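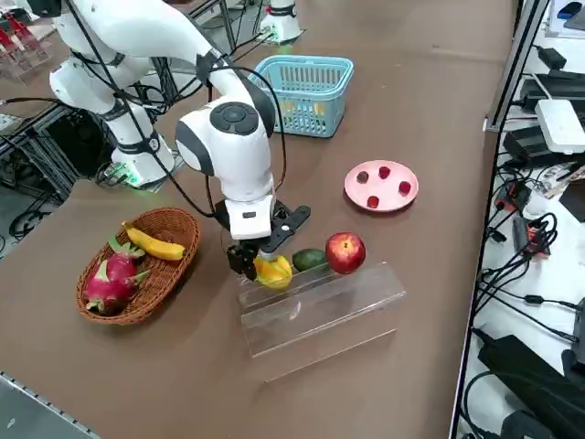 4.2 과일을 담는 그릇과 올려 두는 자리

그림 3. 갈색 상판 위의 타원형 바구니, 투명 아크릴 계단형 받침, 하늘색 플라스틱 바구니, 분홍색 접시.

앞 절에서 우리는 브렐테니아(Breltenia)의 가정들이 장을 본 뒤 과일을 어디에 풀어 놓는지를 살펴보았다. 이제는 조금 더 가까이 다가가서, 과일이 닿아 있는 그릇과 받침 자체를 이야기해 보고자 한다. 면담을 하다 보면 많은 분들이 과일보다 그릇에 대해 훨씬 오래, 그리고 훨씬 다정하게 말씀해 주셨는데, 처음에는 연구진도 그것을 곁가지로 여기고 녹취에서 짧게 요약해 두는 데 그쳤다. 그러다 라인홀츠(Theda Reinholz)가 요약본을 원문과 다시 대조하면서 빠진 대목이 너무 많다는 점을 지적하였고, 결국 105가구의 면담 기록 전체를 그릇을 중심으로 한 번 더 읽게 되었다. 시간이 꽤 걸린 작업이었지만 돌아보면 이 절의 내용은 거의 모두 그때 나온 것이다.

우리가 쓰는 구분은 단순하다. 과일을 안으로 품는 그릇을 '담는 그릇', 과일을 위로 드러내는 물건을 '올리는 자리'라고 부른다. 그림 3의 따뜻한 갈색 타원형 바구니는 전자에 속한다. 바나나가 위쪽에 비스듬히 걸쳐 있고 용과는 하나가 다른 하나에 조금 가려져 있는데, 담는 그릇에서는 이렇게 과일끼리 겹치고 기대는 일이 자연스럽다. 모양이 긴 것과 둥근 것이 한데 들어가도 그릇의 벽이 알아서 받아 주기 때문에, 면담에 응한 분들은 이런 바구니를 두고 "생각을 안 해도 되는 그릇"이라거나 "손 가는 대로 넣는 그릇"이라고들 하셨다.

올리는 자리는 사정이 다르다. 같은 그림의 아크릴 받침은 계단처럼 층이 진 투명한 물건으로, 맨 위 단에 짙은 녹색 아보카도와 노란 줄무늬가 섞인 붉은 사과가 나란히 놓여 있다. 과일 하나하나가 제 자리를 차지하고, 옆의 것과 크기나 색이 곧바로 견주어진다. 주황빛이 도는 노란 스타프루트처럼 모서리가 많은 과일은 이런 받침에서 특히 까다로운 손님인데, 어느 능선을 바닥에 댈지 정해야 하기 때문이다. 연구에 참여한 한 분은 사과는 그냥 놓으면 되지만 스타프루트는 "앉혀야 한다"고 표현하셨고, 우리는 이 말이 마음에 들어 부호화 지침에도 '놓기'와 '앉히기'를 따로 두었다. 두 부호의 경계를 어디로 할지는 하이트만(Nele Heitmann)과 타바레스(Nivaldo Tavares)가 오래 의논하였으며, 최종적으로는 과일의 방향을 한 번이라도 고쳐 잡았다고 응답자가 언급한 경우만 '앉히기'로 처리하였다.

재료의 투명함도 짚어 둘 만하다. 아크릴 받침은 아래의 갈색 상판이 그대로 비쳐 보이고, 표면에는 위에서 오는 빛이 반사되어 있다. 이런 받침을 쓰는 가정에서는 과일이 떠 있는 것 같아 좋다는 의견과, 손자국이 눈에 띄어 자꾸 닦게 된다는 의견이 한 사람의 말 안에 함께 들어 있는 일이 드물지 않았다. 괴르츠(Gunther Görtz)는 이를 모순으로 분류하자고 했으나, 로이터(Friederike Reuter)는 좋아하는 물건일수록 불평도 자세해지는 법이라며 반대하였고, 본 논문은 후자의 견해를 따랐다.

그림 3에서 뒤쪽에 놓인 하늘색 플라스틱 바구니는 담는 그릇이면서도 성격이 조금 섞여 있다. 옆면이 살로 나뉘어 있어 틈새로 노란 것이 어렴풋이 비치는데, 무엇인지까지는 알아보기 어렵다. 품고는 있으되 완전히 감추지는 않는 셈이다. 위로는 손잡이가 둥글게 걸쳐 있다. 손잡이가 달린 바구니를 쓰는 분들은 그것을 식탁의 물건이라기보다 오가는 물건으로 기억하고 계셨다. 마당에서 부엌으로, 부엌에서 이웃집으로 들고 다니던 이야기가 줄줄이 따라 나왔고, 정작 바구니가 지금 어디에 놓여 있는지를 여쭈면 한참 생각하시곤 했다.

분홍색 둥근 접시에 대해서는 연구진 안에서도 의견이 갈렸다. 접시에는 작고 검붉은 정육면체들이 서로 간격을 두고 놓여 있다. 과일 그릇의 목록에 접시를 넣을 것인가? 테르톤(Terton)에서 진행한 예비 조사에서는 접시를 제외하였는데, 그렇게 하니 응답자들이 스스로 꺼낸 이야기의 상당 부분이 갈 곳을 잃었다. 접시는 벽이 낮아 담는 그릇이라 하기 어렵고, 그렇다고 물건을 높이 들어 올려 주지도 않는다. 우리는 이를 '펼치는 면'이라는 세 번째 범주로 두기로 하였다. 펼치는 면에서는 물건과 물건 사이의 빈 곳이 중요해지며, 조금만 몰려 있어도 응답자들은 "쏟아진 것 같다"고 느꼈다.

그릇에 관한 발화는 전체 기록에서 249건이 추려졌다. 그 가운데 약 200건은 위의 세 범주 중 하나로 어렵지 않게 들어갔다. 남은 발화에는 냉장고 서랍이나 종이봉투처럼 우리가 그릇으로 여기지 않았던 것들이 섞여 있어서, 부록에 원문 그대로 실어 두었다. 특히 종이봉투를 오래 쓰신 분들의 이야기는 따로 읽어 보실 만하다.

끝으로 그릇들 사이의 거리에 대해 한마디 덧붙인다. 타원형 바구니, 계단형 받침, 손잡이 바구니, 접시가 한 상판에 함께 있으면 과일은 한곳에 머무르지 않고 옮겨 다닐 여지가 생긴다. 12월에 다시 찾아뵌 아홉 가구에서는 바로 이 옮김이 면담의 주된 화제가 되었다. 먼저 먹을 것을 받침 위로 올린다는 집이 있는가 하면, 손님이 오실 때만 올리고 평소에는 모두 바구니에 둔다는 집도 있었다. 한 응답자는 저녁 설거지를 마치고 나서 바구니의 과일을 한 번씩 뒤적이는 것이 하루의 마지막 일이라고 하셨다. 옮김의 순서와 시간대에 관한 자료는 4.3절에서 다룬다.

공유 9 · 댓글 0
문의: 넬티어(Neltier) 생활문화연구실 편집부 | © Neltier. 무단 전재 금지 | 맨 위로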